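Kinnear Opens Its Second Neighborhood Pharmacy and Skin Care Counter in Grindham

Reading time: 4 minutes

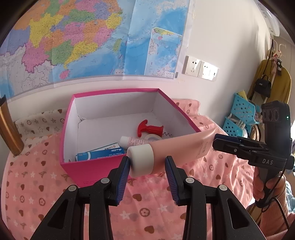 GRINDHAM, October – Kinnear, the family-run pharmacy that has been filling prescriptions in Plekell for as long as most people there can remember, is very happy to say that its second store is now open in Grindham, in the old shoe shop on Mill Street. The new store has a full pharmacy, a walk-up counter for everyday skin care, and (by popular request from the Plekell regulars, who wanted the Grindham folks to have the same thing) a couple of comfortable chairs by the front window for anyone waiting on a refill.

It has been a long road to opening day. Grindham has been without a pharmacy of its own since the last one closed two winters ago, and a good many people in town have been making the drive over the ridge to Plekell ever since, in all sorts of weather, often for something as small as a bottle of cough syrup or a tube of hand cream. The Kinnear staff got to know those customers well, and it was in talking with them across the counter that the idea of a Grindham store first came up.

"People would come in with snow on their boots and apologize for being late, when they'd just driven over a mountain to pick up their mother's blood pressure pills," said Angus Buchanan, who owns Kinnear and will be splitting his time between the two stores. "I kept thinking, we ought to be going to them. It took us longer than I wanted to find the right building, and then the building needed a lot more work than I wanted it to need, but we're in, the lights are on, and I couldn't be more pleased to be here."

Part of what helped the decision along was a petition that went around Grindham last spring and came back with 431 names on it. A copy now hangs in the hallway behind the pharmacy counter, and customers are welcome to ask to see it and look for their own signature. Several already have.

The skin care counter will be new to Grindham customers, though Plekell shoppers know it well. It grew out of the questions that pharmacists hear every day of the week from people with dry hands, itchy elbows, babies with diaper rash, and teenagers who have tried everything in the bathroom cabinet and would like some help, please. There is a lot on the shelves these days, and the labels can be hard going. At the counter, a member of the staff will sit down with you, go over what you are using now, and talk through what may be worth trying and what you could leave out. There is no charge for this and no need to buy anything afterward. If a rash or a spot looks like something a doctor should see, the staff will tell you so, and will help you find the phone number.

The store will also carry Kukisia, a line of plain hand and body creams that has been a favorite in Plekell for years, especially with gardeners, nurses, and anyone else who washes their hands more times a day than they would like. Kukisia comes in scented and unscented versions, and there will be testers out on the counter so that you can try a little before you decide. During October, every new customer who transfers a prescription to the Grindham store will go home with a travel size, while they last.

Transferring a prescription is simple, and Kinnear would like to take the worry out of it. Bring in your bottle, or call with the name of the medicine and the name of your current pharmacy, and the staff will handle the phone calls from there. Customers who already use the Plekell store don't have to do anything at all beyond saying which store they would like to pick up from, and they can change their minds whenever they please. The two stores share their records, so a refill can be ordered at one and collected at the other.

Home delivery, which has been running in Plekell with the little green van, will begin in Grindham as well. Delivery is free within the town limits, with a small fee for addresses farther out. Orders phoned in by noon will go out that same afternoon, weather permitting, and the driver is glad to bring along a newspaper or a box of tissues if you ask when you call.

Longtime Grindham residents will find that some of the old shoe shop is still there. The original front door was repaired and rehung, and the long wooden bench where generations of children were measured for school shoes has been sanded, refinished, and put back by the side wall. "I had at least three people tell me I'd better not throw out that bench," Mr. Buchanan said. "I wouldn't have dared. My own kids got their first shoes sitting on it."

Everyone is invited to an open house at the new store later this month, starting at 2 p.m. and going until the cider and doughnuts run out. Pharmacists from both stores will be there to say hello, answer questions, and give flu shots to anyone who would like one. Please bring your insurance card if you are planning on a shot. Old or unwanted medicines can be dropped off for safe disposal during the open house, and after that at any time the pharmacy is open.

The Grindham store is at 460 Mill Street, with parking in the back and a ramp at the side entrance. The doors stay open until 7 p.m. on weeknights, with shorter hours on weekends, which are posted on the front door. The Plekell store will keep its usual hours.

About Kinnear

Kinnear is an independent, family-owned pharmacy with stores in Plekell and Grindham. It offers prescription services, vaccinations, home delivery, and everyday health and skin care products, along with advice for anyone who stops in and asks. Press questions may be left for Angus Buchanan at either store.

Sign up for our newsletter to get store news and seasonal health tips. You can unsubscribe at any time.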